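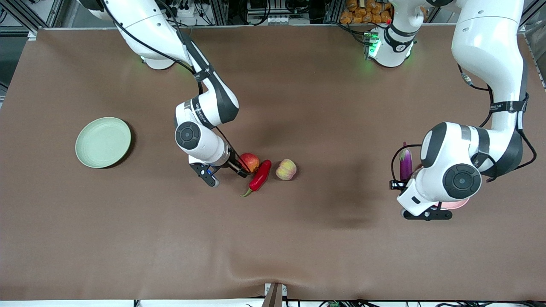 Figure 2. The two-arm station during the sorting task. The left arm holds the eggplant over the pink plate, while the right gripper is at the apples and the pepper.

4.2 The sorting task

The second task of the course was sorting. Each student team received the same set of produce, two plates and the brown table cover, and had to write down its own sorting rule before any recording began. The rule could concern colour, shape or kind, but it had to be short enough to be spoken in one sentence. We insisted on this point because in the first task, which was folding, several teams changed their goal halfway and the recordings could not be compared afterwards.

In the rule of team Ondine, the eggplant goes to the pink plate and all apples go to the green one. The pepper stays on the table. The team chose this rule after a long discussion, and it was the only rule in the class which asked the arms to leave an object alone. Team Kabbaj used a rule by colour, where everything red goes to one plate. This was easy to say but caused arguments about the paler apple, which some members counted as red and others as yellow.

The class had 23 students, of whom 22 stayed until the end of the term. They worked in the robotics room at Dralcombe in sessions of two hours, and the Saturday session was open to teams that were behind. One student guided the arms, a second one reset the table between attempts, and the others wrote notes. The roles changed after every session, so that each student had guided the arms before the training of the policies started.

Over the whole course the teams recorded 1,121 attempts at the sorting task. An attempt was accepted if all objects named by the rule ended on their plates and neither arm touched the other. The teams judged their own attempts first, and a second team then judged the same recordings without seeing the marks. Where the two judgements differed, the attempt was discussed in class. Most of these discussions concerned objects lying on the rim of a plate, a case that our written instructions had not foreseen. We later added the sentence "the object must rest inside the rim" to the Plarkden worksheet, which all teams used for their notes.

The folds in the table cover were a further source of disagreement. Some teams smoothed the cover before each attempt and others left it as it was. We did not give an instruction about this – the students were expected to notice the difference themselves and to report it. Two teams did so in their final reports. Both suggested that the state of the cover should be noted together with the starting positions of the objects, and we have adopted this suggestion for the next course. The effect on the trained policies is treated in Section 5.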